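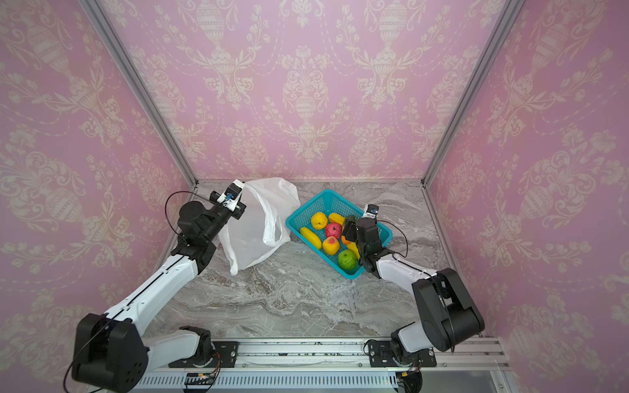

Right, so can they do the chores yet? I get asked this at every Fernow open evening, and my answer is still "sort of"!

(Pause. Ask who unpacks the shopping at home.)

Bagging fruit is my favourite test. You and I do it while chatting. A machine has to keep a floppy bag open with one hand and pick with the other, and the bag never sits the same way twice.

Gredau, our pair of arms, had 70 goes in September and managed 40. I was thrilled - my mum wasn't (she'd like it to do peaches without bruising them).

Next, the folding bit.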